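Software catch-up, Grirham board work, April
Minutes by me (Rowena Abella), typed up over lunch, so shout if I've got you wrong!
In the room: Helmut Kramer, Wiebke Eichhorn, Mareike Rothe, me. Hanne Hafstein dialled in from Unham and dropped out twice.

1. Perception
Wiebke has retrained the part detector on 1000 labelled stills and is much happier with the big cylinders. The small blue pieces are still the headache, especially when fingertips are close by and hide half of them.
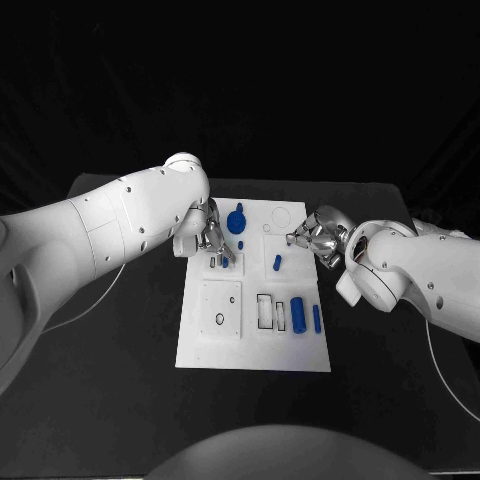 Helmut wondered if the drawn outlines on the board were being picked up as holes. Wiebke thinks yes, now and then (the round ones mostly), and she'll add a separate class for them. Hanne wants the pose filter left alone until that's in. Agreed.

2. Planning
I went through the new two-arm planner. Planning time is down to 70 milliseconds with one arm parked, but it can take up to 9 seconds when both want the same bit of board, and we all groaned at that. Mareike suggested reserving zones per arm and I rather like it, so I'm having a go.
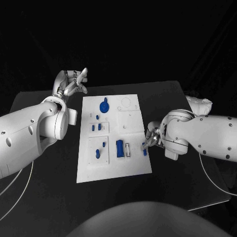
3. Grasp control
Long chat, this one. Mareike wants the pinch closed on force and I'd sooner keep position control with a force limit on top. Helmut sided with her, Hanne's line went just then, so we're trying both on the small pegs.
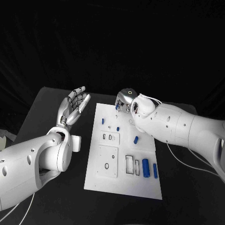 Mareike also asked for the controller log to go up to 30 entries per grasp, as she can't see where the fingers settle. Fine by me. Helmut to check the disk at Dradberg can cope.

4. Tooling
The replay viewer still crashes on long runs. Wiebke has a fix on her branch and needs a reviewer. Me, I suppose.

Next one same time, Hanne to sort a better line.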